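Automation of Garment Handling at the Billcombe Returns Site
Progress report to the Drulo Fund, second period
Submitted by Kerstin Forsberg, Zotano

1. Status

The two-arm station at Billcombe has been in use on the day shift since June. Work in this period was confined to elastic-waist shorts, the item the returns staff asked us to take on first. Under the grant agreement, 400 handling attempts are due by the close of the period; 242 have been logged.

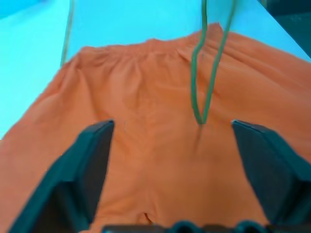 Figure 1. Orange garment with gathered waistband, between the open gripper fingers.

Gathered waistbands remain the main technical difficulty. The fabric bunches differently each time it is laid down, and the grip point must be found again for every item. Ivar Haugland has revised the grasp routine twice and will issue a third version next period.

2. Effect on staff

Two members of the returns team, Ragnvald Hedlund and Folke Sæther, now divide their shifts between the folding benches and the station. Each received 40 hours of paid training.
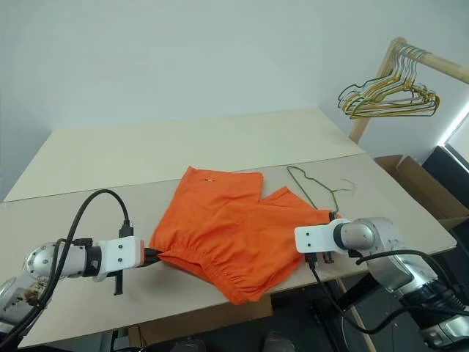 Both report less strain in the wrists and shoulders at the end of a shift. Both also report that waiting on the arms is tiring in its own way, and that they were interrupted more often than the plan allowed for. We have changed the rotation accordingly — no one now stays at the station past the midday break. No positions have been removed, and the pay grade for station work is under discussion with staff representatives.

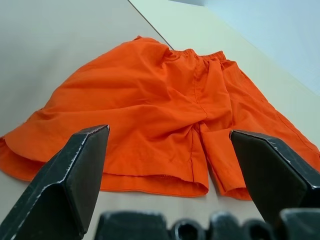

Reading time: 2 min

3. Next period

The remaining attempts will be completed with the same type of garment before long trousers are introduced. Aksoy will supply replacement finger pads. The budget is unchanged, apart from a small transfer from travel to training, approved by Folke Björklund. A revised work plan is attached.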